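Why I quit the dishwasher (mostly)

So our dishwasher died in February, right in the middle of a cycle, with a noise like somebody dropping a drawer of forks down the stairs. I opened the door and got a shoe full of gray water. The repair guy came out, poked at it, and quoted me 538 dollars for a new pump and a board. The machine was nine years old and had never once gotten a lasagna pan clean. I told him I'd think about it, paid him 70 for the visit, and then I just... didn't call back.

I figured I'd wash by hand for a week or two while I looked at new ones. That was months ago and I'm still at it.

I should say I hated washing dishes as a kid. My sister and I had a chart on the fridge and I cheated on it constantly. I'd leave things "to soak" until it was her night. (Sorry, I know you read this.) When I moved into my first apartment the one thing I wanted was a dishwasher, and I didn't care that the bedroom window looked at a wall.

What got me about doing it by hand again was how few dishes we really need. With the machine I was always waiting until it was full, so we had to own enough plates and cups to fill it. Two people in this house and we had 17 mugs! Now if I want coffee I wash the mug from this morning. I boxed up half the cupboard and gave it to Radwa Helmy down the street, whose son was moving into his first place, and she sent me back a jar of pickled turnips that was gone in two days.

My setup, for the two or three of you who care about this stuff: I do glasses first, then silverware, then plates, then whatever greasy horror came off the stove. Hot water, not much soap. I used to squirt soap on everything like I was putting out a fire. Leanne Bunting told me to put one squirt in a bowl of water and dip the sponge in that, and a bottle lasts me forever now. I dry the knives right away and let the rest sit.

The rack was harder. My first one was a pretty wire thing that rusted at the feet and left orange dots on the counter. The second one folded flat, which sounded great, except it also folded flat with plates in it. These days I use a big towel for plates and a plastic tub for cups and odds and ends, and it's not cute but it works fine.

Cups are where I still lose my mind a little. Tall ones especially. My hand doesn't fit past the knuckles, so I bought a bottle brush, and then the bottle brush got funky after a month and I had to buy another one. I also can't stack them inside each other while they're damp or they seal up and you need a grown man and a countertop to get them apart. Plastic cups are the worst for this. They also never dry! I can leave one out overnight and there are still drops in it at breakfast. If anybody has a trick for that, please leave it in the comments.

Do I miss the machine? On Thanksgiving I'm going to miss it a lot. I've already told my brother-in-law he's on pots. But most nights it's maybe fifteen minutes, I put on a podcast or stare out at the neighbor's cat, and then the sink is empty and I'm done with the kitchen until morning. The dead dishwasher is still there, by the way. I keep cookie sheets in it.

Next time I'll get into the cast iron question, which several of you have emailed me about with very strong feelings.

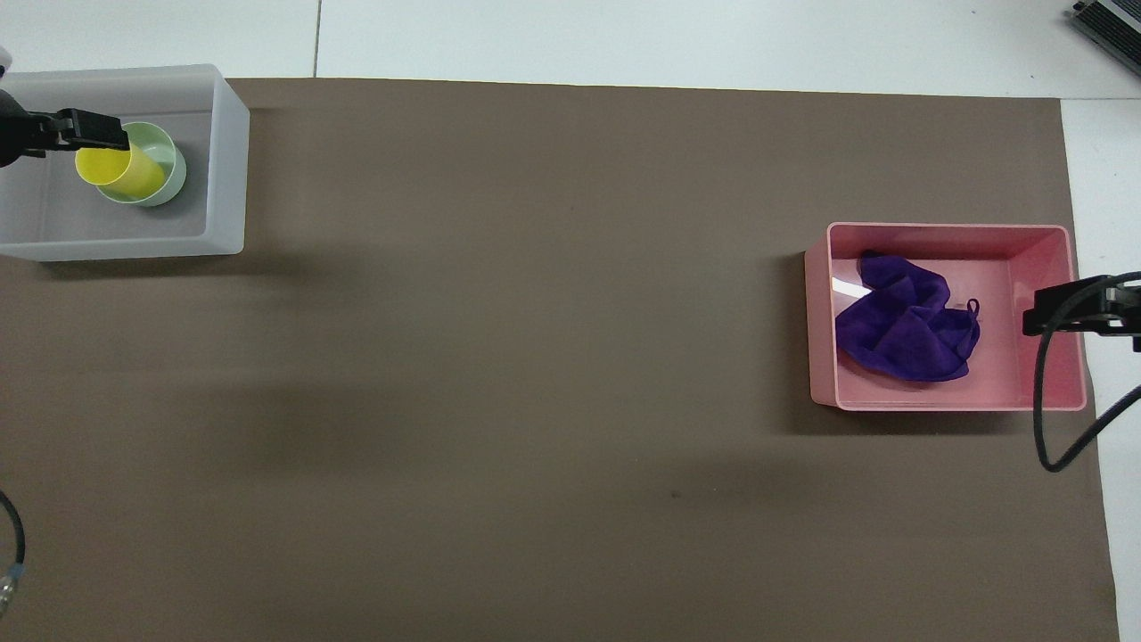

Yellow cup, green cup, white bin.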